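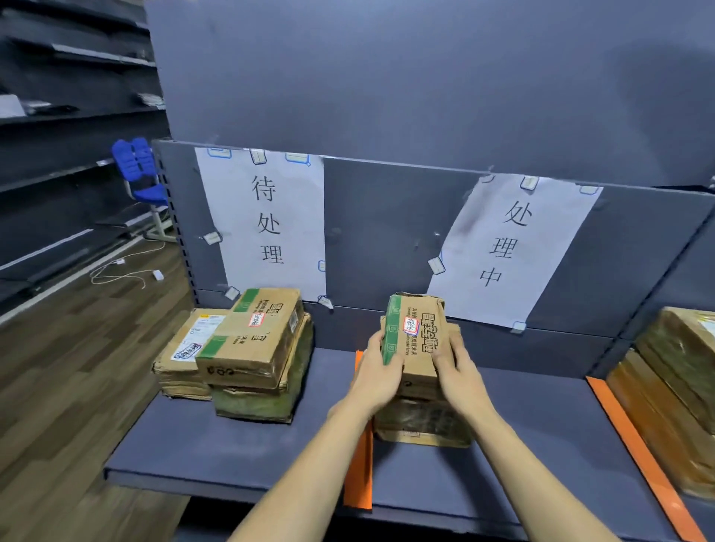
「待处理」と「处理中」 返送品棚の運用に関する覚え書き

2019年7月20日 文:ファドワ・アイト・アリ
読了時間:9分

本稿は、筆者が勤務するスコルキヴェル(Skorkivell)の返送品室における棚の使い方について、個人の立場で記録するものである。会社の公式な手順書は別に存在し、内容に相違がある場合は当然そちらが優先される。ただし手順書は書類の流れを中心に書かれており、箱をどこに置くかという点にはほとんど触れていない。日々の作業で迷うのはむしろその部分であるため、ここに書き留めておく。

一 棚と表示

返送品室では、濃い灰青色の金属棚を使用している。背板には紙の表示を2枚、透明のテープで留めてある。左が「待处理」、右が「处理中」で、いずれも縦書きである。日本語にすれば「処理待ち」と「処理中」に相当する。当室の担当者は中国語を共通語としているので、表示も中国語に統一した。

右の表示は左より高い位置にあり、やや傾いている。紙にも少し皺が寄っている。貼り直すべきだという意見は以前から出ているが、読み取りに支障はなく、筆者としては当面このままでよいと考えている。印刷した樹脂板に替える案も検討した。しかし区分の名称そのものが今後変わる可能性があり、紙であれば書き直しが容易である。

二 区分の考え方

「待处理」に置くのは、受け取ったのみで誰も内容を確認していない荷物である。送り状の読み取りも、開封も、問い合わせも行っていない状態を指す。

「处理中」に置くのは、担当者が一度でも手を付けた荷物である。送り状番号を台帳に記入した時点で、箱を開けていなくても「处理中」とみなす。この線引きについては室内で相当の議論があった。開封をもって着手とするほうが自然だという主張にも理がある。最終的には、台帳に記載のある箱が未着手の側に残っていると二人が同じ荷物を調べてしまう、という実務上の理由で現在の形に落ち着いた。

完了した荷物の区分は、この棚には設けていない。完了品は速やかに搬出用の台車へ移すものとする。棚に第三の表示を加えてほしいとの要望もあったが、置き場所を与えれば荷物はそこに留まり続ける。前の職場であるガノダリ(Ganodari)の倉庫で、筆者はその実例を長く見てきた。

三 積み方

返送品の段ボール箱は、往復の輸送を経ているため、角が潰れていたり、表面が擦れていたりすることが多い。新品の箱と同じ感覚で積むと崩れる。当室では次のように扱っている。

平たい箱は立てかけず、寝かせて置く。大きく重いものを下にする。ただし重い箱の底が抜けかけている場合は、上に何も載せずに床の仮置き場へ回す。送り状や手書きの札が貼られた面は、できる限り見える向きにする。札が隠れた箱は、結局すべて持ち上げて確かめることになる。

箱を持つ際は両手を使う。小さな箱であっても片手で引き抜いてはならない。下の箱のテープに引っかかり、隣の山ごと動くことがある。左右から側面を支え、少し持ち上げてから動かす。単純な動作であるが、新任者には最初にこれを練習してもらっている。

四 手書きの札について

送り状とは別に、小さな札を貼り、手書きで短い覚えを入れる習慣がある。書式は定めていない。受付日だけを書く者もいれば、問い合わせ先の略号を書く者もいる。筆者は書式の統一を何度か提案したが、いまだ合意に至っていない。

マリアマ・アブバカリ氏からは、札の書式よりも貼る位置をそろえるべきだとの指摘を受けた。氏の案では、札は天面の中央寄りに貼り、箱に印刷された品名や送り状には重ねない。これは翌日から採用した。外箱の印刷は、中身を推定する手掛かりとして意外に役立つ。もっとも、外箱が再利用されたものである場合、印刷と中身は一致しない。ストンダ(Stonda)の保存容器の箱から衣類が出てきたこともあり、台帳には必ず開封後の内容を記入することとしている。

五 数量について

前月の受付数は239件であった。そのうち80件は送り状の宛名が不鮮明で、差出人への照会を要した。照会の回答を待つ荷物は「处理中」に留まるため、月の後半になると右側ばかりが高くなる。左側が空いているからといって、そこへ一時的に移すことは認めていない。忙しい日ほどこの原則は破られやすく、筆者自身も一度破り、翌朝その荷物を探すのに多くの時間を費やした。

照会中の荷物だけを別の段に分ける案は、現在も保留としている。段を分ければ高さの問題は解決する。一方で、目の高さから外れた荷物は忘れられがちである。十月に棚の増設が予定されており、その際に改めて検討する。

六 一日の手順

始業時に、まず「处理中」の荷物と台帳を照合する。新着の荷物に取りかかるのはその後である。前日の続きを先に片付ける順序にしてから、長期の滞留は目に見えて減った。

新着分は受付順に「待处理」へ置く。空きがない場合は受け入れを一時止め、配送業者には室外の台で待ってもらう。通路への直置きはしない。

終業時には、テープの浮いた箱を補修し、表示の留まり具合を確認する。透明のテープは湿気の多い時期に浮きやすく、この季節は予備を棚の脇に置いている。剥がした古いテープの糊が背板に残った場合は、その日のうちに拭き取る。

なお、背板の表示に鉛筆で書き込みをしないよう、関係者には重ねてお願いしたい。伝言は台帳の備考欄に記入されたい。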